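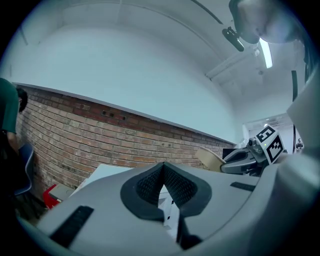 Poner orden en un cuarto con pared de ladrillo

Hace tiempo que quería escribir sobre el cuarto donde trabajo. Lo alquilo desde agosto y hasta este mes no le había dedicado una tarde entera. Pido disculpas si alguna palabra no es la correcta, el español no es mi primera lengua y el vocabulario de la casa es el que más me cuesta. Por ejemplo, durante mucho tiempo dije «lámpara» para todo, y ahora sé que lo que tengo en el techo se llama tubo fluorescente.

Empiezo por la pared. Es de ladrillo y me gusta mucho, pero no es una pared fácil. Antes de hacer un agujero miré varias páginas y todas decían cosas diferentes. Al final decidí no colgar nada pesado. Compré una estantería de la marca Linduvus, que se apoya en el suelo, y la monté en dos horas. Las instrucciones decían una, pero yo leo todo dos veces.

Después está el cartón. Yo guardo los cartones planos, los grandes sobre todo, y los dejo inclinados contra la pared. Sirven para proteger la mesa cuando corto o cuando uso pegamento. El problema es que se multiplican. El 19 de marzo conté los que tenía y eran trece. Me quedé con cuatro y llevé los otros al contenedor azul. Todavía me parece que uno de esos cuatro es demasiado grande, pero el color beige queda bien con el ladrillo y lo he perdonado.

Los cables han sido lo más lento. En el techo pasa uno fino y oscuro que no quiero tocar, así que solamente ordené los que están abajo. Usé seis tiras de velcro de Cotska y escribí en papelitos blancos a dónde va cada uno. Mi letra es pequeña y no sé si voy a entenderla dentro de un año.

Sobre la luz tengo dudas. El fluorescente es muy blanco. Para trabajar me va bien, pero por la noche cansa los ojos. Estoy pensando en añadir una lámpara de pie Lumow, de luz más cálida, en el lado contrario. Si alguien la tiene en su casa, le agradecería que me dijera si hace ruido, porque la anterior que tuve hacía un zumbido y la devolví.

Me falta el suelo, que solo he barrido, y una caja de tornillos sin clasificar que llevo de un rincón a otro. Esta caja la dejo para la próxima entrada.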